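Górecki had the ball with 17 seconds left and did nothing with it.

Just stood there on the left side, dribbling, hip height, like he was waiting on a bus. Hanrahan's bench was up. Our bench was up. Coach Urnness yelling something that had the word "corner" in it. I was in the corner. I had been in the corner since the timeout.

Down one. Away gym, hot as July in there, the scoreboard buzzing the way old ones do.

"Zdzisław!" I never call him that. Can't say it right anyway. Everybody calls him Zed.

Twelve seconds. Eleven.

Thing is he'd missed 3 free throws in the fourth. All short. His legs were gone and he knew it and I knew it and the big kid from Hanrahan guarding him knew it, sagging off a full step, hands low, practically inviting him.

We'd been at this since we were nine. Driveway on Sanitz Road, bent rim, his mother calling us in for soup. He shot 100 a night before he was allowed to eat. I rebounded. That was the deal, I rebounded and got soup. Cabbage mostly. Sometimes the good one with the dumplings.

Nine.

He went. Hard right, one dribble, two, shoulder into the big kid's chest, and I saw my man turn his head. That's all you ever need, a head. I slid up along the line like Urnness drew it and put my hands out.

No pass.

He pulled up at the elbow. Fadeaway, off the wrong foot, the shot he's been told not to take since seventh grade. I was already running in. Habit. Nine years of running in after that kid's misses.

Short again. Front rim, dead center, and it came off soft and low to the right side where it always comes off, same as the driveway, and I got there before anyone because who else would go there. Caught it with two hands. Somebody's elbow in my ear. Went back up.

Glass. In.

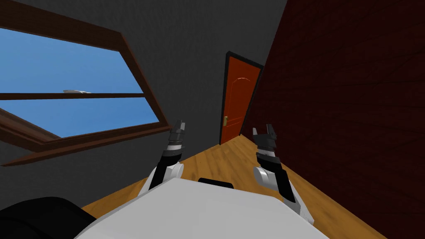 *Part two: the ride home*

The bus smelled like oranges and feet. Candau, our backup center, had the window seat and a bag of ice on each knee and was already telling it wrong. In his version I dunked.

Zed sat up front alone. Hood on.

I gave it ten miles. Then I went up and dropped in next to him, and he moved his bag over without looking at me.

"You were open," he said.

"I know."

"I saw you. I want you to know I saw you."

"Okay."

Trucks going by. Urnness across the aisle pretending to do the stat sheet by the light of his phone, same line for twenty minutes, pencil not moving.

"There's a guy from a college was there," Zed said. "In the gray jacket. He told my mom he'd come and he came."

I hadn't known that. I sat with it. Thought about the fadeaway, and the sag, and how he'd let the clock run way down so there wouldn't be time for anything else. There wouldn't be time for me, is what I mean.

"What'd he say? After?"

Zed pulled the hood back. His eyes were red, I think. Dark in there.

"He asked who number 4 was."

Number 4 is me. I didn't say anything. What do you say. I looked at my shoes, left one untied, had been untied maybe the whole last play.

"I told him you rebound," Zed said. "I told him you been rebounding your whole life."

"That's nice of you."

"It wasn't nice. I was so mad I could barely talk." He laughed then, sort of. "I told him about the soup."

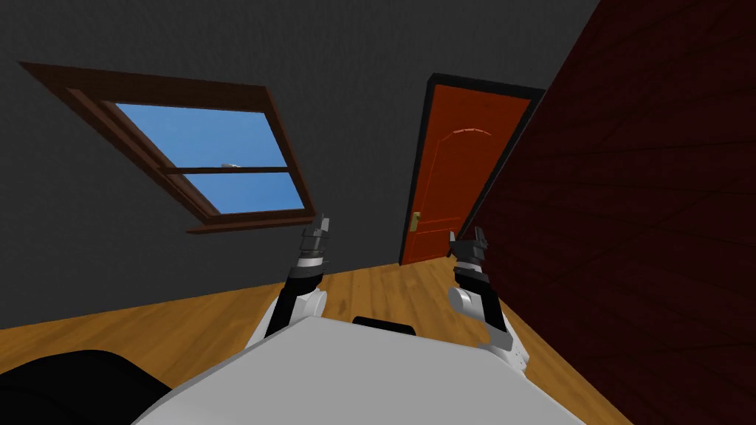 **What happened with the college guy?**

He called me once, in the spring, and he called Zed's mother 4 times.

She made him repeat everything slow so she could write it down on the back of the church bulletin, and then she read it out to both of us at the table like it was a grocery list. Partial for Zed. A walk-on tryout for me, no promises, bring your own shoes.

Zed ate two bowls and didn't talk. Then he got up and got the ball off teh porch and stood in the doorway bouncing it on the step, which she hates.

"You coming or what?" he said.

Almost dark out. The rim's worse every year, tips left now, you have to aim for the bracket. He took the first one from the crack by the garage. Fadeaway, wrong foot.

I was allready moving to the right side.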